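Tags: Students, Robotics, Long reads

The washing-up club

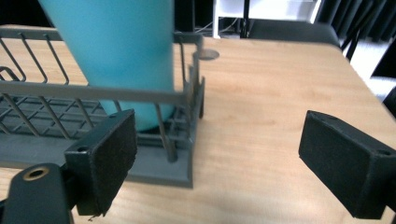 An interview with Siiri Ahonen and Joonas Kinnunen

Siiri Ahonen would like it known that she did not choose the dish rack. She wanted chess pieces. The student robotics club had a vote in October, and chess lost to crockery by a margin she describes as "insulting".

"Chess pieces have a nice shape and they stand still," she says. "Also when you tell your parents, it sounds like you are at university."

What she tells her parents now is that she spends her evenings putting cups into a rack and taking them out again. The club is teaching a robot arm to do the same, and it learns from people. Members hold a gripper with two padded fingers and a camera, do the job by hand, and do it again. The recordings are used to train the arm, which lives in the next room and which everyone calls Rorutov. The name came from a spelling mistake on a funding form. By the time anyone spotted it, the form had been approved.

Joonas Kinnunen, who is in his second year and looks after the recordings, has the total ready before I ask. The club has 3090 attempts on disk. Of those, 1122 are good enough to train on.

And the rest?

"The rest are us," he says.

He plays me a few. In one the gripper comes down towards a cup, hesitates, and goes off to look at the floor for a while. In another somebody sneezes, and you can tell exactly when. There is a long series by Siiri in which every cup is placed beautifully and very slowly, as if it had been bequeathed to her. Joonas threw those out. She has not entirely forgiven him.

"They were perfect," she says.

"They were forty seconds each," says Joonas. "It learned to be slow. It went up to the cup and just stood there, thinking about it."

The rack gave more trouble than any of them expected. A cup on a bare table can be a bit to the left or a bit to the right and no harm done. A cup in a wire rack has rails beside it, and if you come in at a lazy angle the finger meets metal first. People correct for this without noticing. The arm, having no such manners, spent most of its first month trying to take the rack along with the cup.

"You heard it before you saw it," Siiri says. "A sort of dragging. Then Bushra shouting."

Bushra Lodhi is the doctoral student who supervises the club, a job she says she accepted while thinking about something else. She comes in halfway through our conversation, eats one of Joonas's biscuits and stays to defend herself. She shouts, she says, only when the arm is about to do something expensive.

I ask her why students should be doing this at all when there are companies with warehouses full of people making the same kind of recordings.

"Because they'll end up working for those companies," she says, "and I want them to have had sore wrists first. If you've done three hundred cups you stop saying 'just collect more data' in meetings. You've met the data."

Her rule is that whoever writes training code must also do a shift with the gripper. The rule has survived several attempts on its life. The most serious came from Nhàn Lò, who is by general agreement the best programmer in the club and who offered to write a program that would make the shifts unnecessary. Bushra said that was a lovely idea and gave Nhàn the following evening's shift.

The pads on the fingers are a subject on their own. The first were rubber, and gripped so well that they would not let go. The next were a foam that crumbled. The club now uses fabric, stuck on by hand, and it does the job, although it wears at the edges and somebody has to keep an eye on it. Siiri reshaped the first set of finger blocks herself with a Dremel, over two evenings, and shows me a small scar on her thumb with some pride.

"That's my contribution to science," she says. "The rest of it is cups."

By now the arm can lift a cup out of the rack and set it on the table most of the time. I press for a figure and there is a short argument. In the last proper test it managed 53 tries out of 60, according to Joonas. Siiri says one of those should not count, as the cup landed on its side and rolled. Joonas says the cup was out of the rack, and on the table, and that nobody had written down which way up it should be. They have written it down since.

Putting cups back in is another matter, and both of them go rather quiet when I bring it up. Going in, the cup itself hides the slot from the camera for the last few centimetres, and the arm has to finish more or less from memory.

"So do I, at home," says Joonas. "I've chipped loads."

In spring there is a contest against teams from 12 other student clubs. Each team gets a table, a rack it has never seen before and ten minutes. The unfamiliar rack is what worries them. Their arm knows one rack extremely well. Sirkka Laitinen, the lab technician, has started bringing in others from home and from her sister's flat, and swapping them over without telling anyone. Joonas calls this sabotage. Bushra calls it the most useful thing anyone has done all term.

Sirkka, when I find her in the corridor, declines to be called a coach. She says she had too many dish racks and they had too few. She also says the students have never once washed the cups, and that I may print that.

I put it to Siiri, who concedes the point at once. The cups are for the robot. Nobody drinks out of them. There was an incident with some coffee early on, and a brown ring inside a cup turned up in several dozen recordings before anyone saw it.

Would she still rather have done chess? She considers this for longer than I expected.

"In chess you'd have won or lost by now," she says. "Here I went home last week and my mother asked me to empty the drying rack, and I stood there planning my approach angle. She thought I was refusing."

Joonas looks at the clock. It is nearly six and his shift starts at six. He has a hundred cups to get through before he can have his supper, and Nhàn, who is meant to be helping, has sent a message to say the bus is late.

"The bus is always late," says Bushra, and takes another biscuit.

Recent in this section
Six weeks, one wheel: the balancing robot course reviewed
What we learned from lending out the soldering irons
Seidel workshop reopens with new evening hours
Letters: in defence of the line follower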